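The Queen Who Counts the Grain: a talk with the author of the Vurmont books

December 24, 2019

The fourth Vurmont novel came out in July and I read it in two sittings, which is a bad way to treat a book this thick. I've been pestering people about it ever since. So when the author agreed to an hour on the phone (she writes as Grundeo, and asked me to leave it at that), I had far too many questions and got through maybe half of them.

I started with the queen of Grivent, the character everybody writes to her about. She's stubborn, she's nearly deaf in one ear, and she spends the whole first chapter checking grain stores while her generals wait in the hall.

"I wanted a ruler who was good at the dull parts," she told me. "I'd read so many kings who could fight and so few who knew what was in the barn. Then I had to make the barn exciting, and that took me a year."

It is exciting! The scene where she works out from the sacks that somebody has been feeding a second army is my favorite thing in the series. Grundeo laughed when I said so. Her first editor wanted it cut down to a paragraph.

The map came before any of the people. She drew the river Võ on the back of a calendar when she was still in school, and the mountains got added wherever the paper had a crease. The Võ still bends in the same silly place, she says, and by now she has built three sieges around that bend.
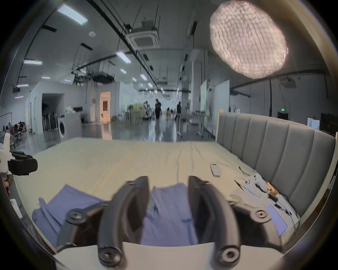
Does a reader need to start with the first book?

Starting with the second works fine, because it opens in a new city with a new narrator and explains the old war as it goes. Readers who like it can go back to the first one afterward and treat it as a prequel.

I asked about the long gap in the history. The old kingdom falls, and then 200 years go by with hardly a word about them. Fans have filled that gap with all kinds of theories, and I have a few myself.

"I know what happened in most of it," she said. "There's a plague, there's a pretty boring run of regents, and there's one thing I'm saving. If I wrote it all down in an appendix I'd never want to write the book."

So there may be a book! She wouldn't say more than that, and I did try.

We got onto the elder folk next, the people who live up past the tree line and outlast everyone in the valley. What I love about them is how bad they are at keeping promises. They mean well, they just lose track, and by the time one of them turns up with help the person who asked for it is a grandmother. 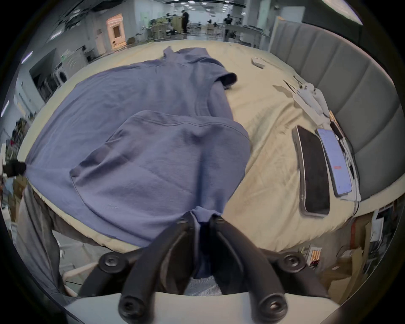 That idea came out of a family story, she told me, about a great-uncle who returned a borrowed ladder after both households had moved. "I thought, what if he'd been a whole army? You'd be standing on the wall, looking at the pass, and they'd be coming. They really would be coming."

She writes in the mornings, by hand, and types it up after lunch. Battles get up to 5 drafts. Conversations usually get two, and she says you can tell when she's fussed over one too long because everyone starts sounding clever. The talk between the queen and her brother in the boathouse was written in one go and barely touched. I went back and reread it after the call, and it has that feeling, a little ragged, with both of them interrupting.

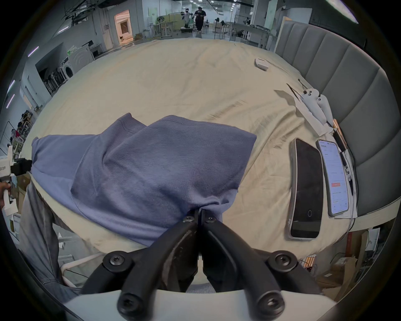 The brother was supposed to die in that chapter, by the way. He had a death scene all planned and she couldn't get him out of the boat. He lived, and it wrecked her outline for the next book, and she sounded delighted telling me so. "He's useless in a war. He's the only one who asks whether anybody has eaten."

As for what's next, she's partway into the fifth book and it goes south, past the salt towns, to places that have only been names on the map until now. There will be ships. The queen is older and her hearing is worse, and her granddaughter has started repeating things to her slightly wrong on purpose.

I asked if the granddaughter was a villain. There was a long pause on the line.

"She's very fond of her grandmother," Grundeo said.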